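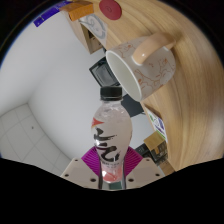
**Horrocks Lane Allotment and Garden Association**
Minutes of the February general meeting, held in the back room of the Brandier Hall, 7:00 p.m.

Chair: Frøydis Aasen
Minutes: Ffion Penry
Apologies were received from plots 9, 14 and 22.

**1. Minutes of the last meeting**

Approved with one correction. Under "Water," the shutoff valve was recorded as being by the east gate. It is by the compost bays. Corrected and signed.

**2. Matters arising**

The padlock on the tool shed has been replaced. The code is the same as before. Members who still have the old key can throw it away.

The letter to the city about the storm drain on the lane has gone out. No reply yet. Frøydis will call the public works office if nothing has come by the next meeting.

The broken pane in the greenhouse door is still broken. Plot 6 offered a piece of acrylic sheet and will see if it fits.

**3. Money**

The balance at the end of January was $431, with all bills paid except insurance. Plot fees are due by the end of March. Five members have paid so far.

It was asked if fees could be paid online. Ffion said the bank charges for this and the charge would have to be passed on. Left as is for now. Checks go in the box inside the shed door, with the plot number written on the front.

**4. Water**

The main will be turned on once the risk of a hard freeze has passed, most likely mid-April. Until then members should bring water or use the rain barrels. The barrel behind plot 17 has a cracked spigot and should be left alone.

There was a long discussion about hoses. Last summer several were left running overnight, and the plots at the bottom of the slope were under water twice. Proposals:

- Timers on all four taps. Plot 11 priced these and thought the cheap ones would not last a season.
- A rule that no hose is left running unattended. This is already in the rules, section 4, and has been since the rules were last printed.
- Moving the bottom tap uphill. Would need a plumber.

Agreed to reprint section 4 and fix a copy at each tap. Timers to come back in March with prices for a better model.

**5. Compost bays**

Bay 1 is finished and can be used. Please take no more than two wheelbarrow loads per plot until everyone has had a turn. Bay 2 is resting. Bay 3 is open for new material.

Cooked food was found in Bay 3 again, along with a plastic plant tray and part of a rug. Members were reminded that the bays take plant waste, coffee grounds and plain cardboard with the tape pulled off. Squash vines with mildew should go home in the trash.

Plot 20 asked if wood chips could be ordered for the paths. The tree service that dropped a load last year will do it again at no cost if a truck can get through the north gate. The gatepost leans and the opening is tight. See item 6.

**6. North gate**

The post has moved further since the fall. Two ways of fixing it were put forward. One is to dig it out and reset it in concrete. The other is to bolt a steel spur to it, which is quicker but leaves the gate the same width.

Voted to reset the post, 12 in favor, 3 against. A limit of $300 was set for materials. Plot 3 has a post hole digger. Work to start when the ground is soft enough, and the chips will be ordered after that.

**7. Seed order**

The group order goes in at the end of the month. Sheets were passed around. Anyone who was absent can add to the list in the shed. Seed potatoes are on a separate sheet this year after last year's mix-up between pounds and bags.

Onion sets were discussed. Several members had poor results with the red ones and will go back to yellow.

**8. Vacant plots**

Plots 8 and 19 are vacant. Plot 19 has bindweed throughout and will be covered with a tarp for the season. Plot 8 will be offered to the first name on the waiting list. The person has two weeks to answer before it goes to the next.

Plot 12 asked to take half of plot 8 as an extension. Not agreed while there is a waiting list.

**9. Any other business**

Rabbits are getting in under the fence by plot 2. Wire to be pegged down on the next work morning.

Someone has a blue-handled garden fork belonging to plot 15. Please return it.

Plot 7 would like to know if anyone wants rhubarb crowns.

Meeting closed at 8:35 p.m.

**Actions**

- Frøydis: public works office; waiting list, plot 8
- Ffion: reprint section 4; insurance bill
- Plot 11: timer prices
- Plot 3: post hole digger, materials list for gate
- Plot 6: greenhouse pane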